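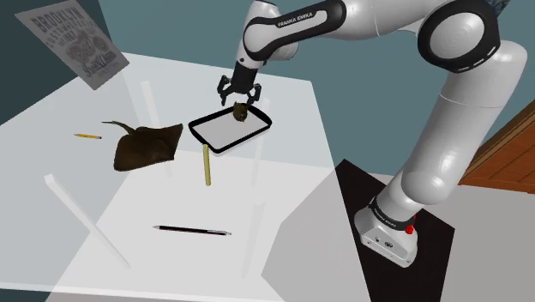

What table height works with a base-mounted arm in a shared shop?
Level with the mounting plate or a little under. Ours has been that way since April and the reach is fine.

munro_bench
OK, but my problem is picking. I run the Arkden planner in sim before I try it in the shop. Out of 40 tries I got 21. Most of the misses are on long thin things. 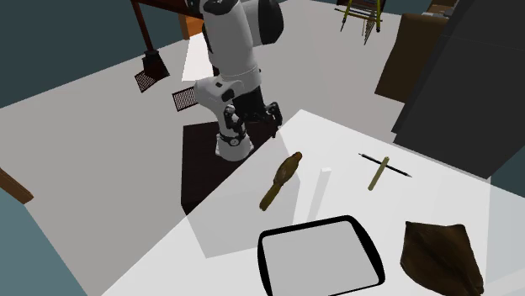 I also tried a slower approach, 6 cm above the part and then straight down. Same result. Lindiwe Shabalala at our shop says it's the grasp scoring.

tasadex
Your scoring picks the middle of the bounding box. Use the mesh centroid.

usico_fan
Disagree. Centroid is no better on anything with a tail. I'd drop the planner and set grasps by hand for each object.

munro_bench
By hand for 40 objects? No thanks.

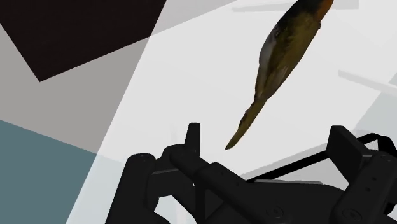
Wrist angle is where I'd look next. My planner only tries two rotations, and it scores them the same if the fingers clear the part. The bird is a good case. It lies diagonally and narrows to a waist before the tail, so I want the fingers closing across the body above that waist. I'll add more rotations tonight and rerun.

tasadex
More rotations will slow it down. Fix the centroid first.

usico_fan
Or change one thing at a time so you know which one did it.

munro_bench
Fine. Centroid first, then rotations. Same seed for both.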